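14th November
By Jasmina Janevski

Wednesday, and I came to the workshop later than I wanted. The bus from Gellton was full and I let one go. When I arrived the heating was already on, so I took off my coat and started directly with the right arm, before I could find some other small job to hide in.

The problem from last week is still the same problem. When the right arm goes far out to the side, it stops a little before the place where I send it. The left one does not do this. I have bought both from the same seller, in the same week, and I have put them together with the same hands, so I was sure the fault was in my settings. Today I spent the whole morning with the settings. I changed the speed from 200 to 214 and back again, and I wrote down each result in the green notebook. It made no difference that I can trust.

After lunch I did what I should have done on Saturday, and checked the screws. Two of them in the shoulder were loose. I could turn them with my fingers! I was angry with myself for a few minutes, then I was happy, then I tightened them and made the test again. It is better. It is still not good. I think the cable is also pulling when the arm turns out, and I have to find a longer one or bring the old one another way under the joint.

Hafstein wrote back about the spare motor. They want 519 for it, without the shipping, and they cannot send it before January. I did not answer yet. My whole budget for this build was 2,076 and I am already ashamed to look how much of it is gone. If the cable is the real reason, I don't need the motor at all. I will wait one week and then decide — my father would say that waiting is also a way to pay.

The program I have named Pandeveck, after the street where I lived as a student. It is a silly name but I am used to it now. This evening I cleaned up the part that starts both arms together. Before, the left one always began first and the right one followed it like a younger brother. Now I give them one common signal. I read the new part three times and I think it is correct, but I am tired and I will read it again tomorrow before I trust it.

I also thought a lot about the cups. My idea is that each arm should learn to take a cup from its own side and bring it to the middle, slowly, and let it go standing up. The small jars come later. They are clear, and the program for seeing things has trouble with everything clear, at least in my experience. Maybe I put some tape on the lids. Maybe it is cheating, but it is my table and I can cheat if I want.

Reseck, the club on the second floor, asked if I will show something at their open evening. I said maybe. I would like to say yes — but first I want to see the cup go to the middle ten times without my hand on the switch.

To do: longer cable, tape, answer Hafstein, buy bread.

3 comments · 11 shares 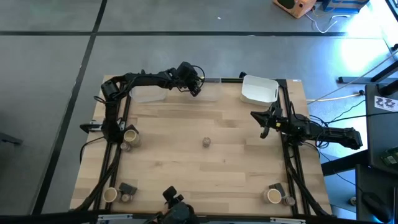 The table with both arms, cups and jars at the sides.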